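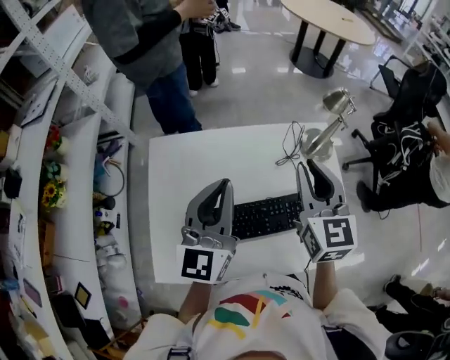
# 手持ちグリッパーでの教示収録、作業エリアの区分と立会い者の扱いについて

**投稿者:Skurkow利用者_春日**
カテゴリ:安全・運用ルール

社内で手持ちグリッパー(両手持ち、四角いマーカー付き)を使った卓上作業の収録手順書を作っています。ロボット本体は収録室にはなく、取ったデータは別棟のアームで再生します。手順書の雛形はSostierの共有フォルダにあったものを流用しました。

雛形には「収録中は作業者以外の立入りを禁止する」と一行だけ書いてあります。ところが収録室は普通の執務室と共用で、机の向こうを人が通りますし、隣の椅子で別の人がケーブルの整理をしていることもあります。文字どおり守ると部屋を一つ専有することになり、現実的ではありません。

確認したいのは次の点です。

- 動力のない手持ち器具だけを使う収録に、産業用ロボットの安全柵や立入禁止の考え方を適用する必要があるか
- 適用しない場合、手順書には何を書けばよいか
- 背景に人が映り込んだデータの扱い

対象作業はキーボードやスタンドライトなど、机上の小物の移動です。1回の収録は短く、3月末までに2000本を予定しています。

---

**Lorna Chisholm**

Prundutdaleの拠点で同種の手順書を管理しています。日本語の用語が不正確でしたら指摘してください。

一点目。産業用ロボットの規格にある柵や安全距離は、機械側の動力で人に危害が及ぶことを前提にした要求です。収録室にアームがなく、器具が人の手の力だけで開閉するのであれば、そのまま当てはめる根拠はありません。ただし一般の職場としてのリスクアセスメントは必要です。当拠点では「収録」と「再生」を別の文書に分けました。再生側にはロボットの規格に基づく要求を全部書き、収録側からは参照だけにしています。雛形の一行は、もともと再生用の文書から写されたものではないでしょうか。

二点目。収録側の文書に書いている項目を抜粋します。

1. 作業面に置く物は、その回の課題表にある物に限る。固定して使う照明は課題表に「背景物」として記載する。
2. 電源ケーブルと信号ケーブルは作業範囲の外に出す。床を横切る場合はカバーを付ける。
3. マーカーの面は素手で触らない。汚れ、浮き、角の欠けがあれば、その器具は使用を止めて札を付ける。
4. 指部の取付けねじは収録開始前に確認する。緩みは記録用紙に書く。
5. 作業者の背後と左右には、腕を広げても人や椅子に当たらない空間を取る。
6. 収録中の作業者に後ろから声をかけない。中止の合図は事前に決めておく。
7. ひもやストラップを首から下げる場合、手元に垂れない長さにする。

5の空間は数値で決めず、作業者が着席した状態で立会い者が確認します。椅子の高さと体格で必要な広さが変わるためです。

三点目。映り込みは安全の文書で扱わないほうがよいです。当拠点では別紙の同意書で管理し、部屋に入る全員から事前に取ります。同意のない人が入った回は、作業の出来に関係なく隔離フォルダに移し、顔の処理が済むまで学習に使いません。足元や後ろ姿だけの場合も同じ扱いです。服や持ち物で個人が分かることがあります。

---

**sumi_kogu**

うちは立入禁止のまま運用しています。床にテープを貼って、入ったらその回は破棄。単純なので揉めません。100本取って捨てるのは数本です。

ただ部屋が専有できる前提なので、質問者さんの環境だと破棄が多すぎて終わらないと思います。背景に人がいるデータも学習では必要だと言われて、1月に別の部屋で撮り直しました。最初から分けて計画しておくべきでした。

---

**Shahbazi移行担当**

Chisholmさんの分け方に賛成ですが、補足が二つあります。

まず、収録と再生で文書を分けると、データの受け渡しに責任者がいなくなりがちです。人の手で出した速度をアームがそのまま再現するとは限りません。逆に、手では問題のなかった軌道が、アームでは肘の部分から人のいる側に張り出すこともあります。収録が安全だったことは、再生が安全であることの根拠になりません。受け渡し票に「再生前に速度制限と可動範囲を別途確認すること」と明記し、再生側の担当者が署名する欄を設けてください。

次に、器具の校正です。マーカーの貼替え後、指の交換後、落下後は必ず再校正とし、器具番号と校正日をデータに残します。私の担当分では、片側のマーカーを貼り替えた後に校正を忘れ、1451本目以降を全部取り直しました。左右を別々の番号で管理していなかったため、どちらが原因かを突き止めるのにも時間がかかりました。両手の器具は必ず別番号にしてください。

sumi_koguさんの床テープは、禁止の線ではなく「通行者はここから外を通る」という線として使えば、共用の部屋でも機能します。机の向こう側に通路を取る場合は、作業者の手の届く範囲より外側に引いてください。

---

**Skurkow利用者_春日**

ありがとうございます。雛形の履歴を見たところ、Chisholmさんの指摘どおり再生用の文書から写された文でした。収録側を独立させ、立入禁止は「同意書提出済みの者に限り入室可、作業者の腕の届く範囲には入らない」に改めます。

器具番号は左右共通になっていたので、これも直します。同意書の保管期限は法務に確認中です。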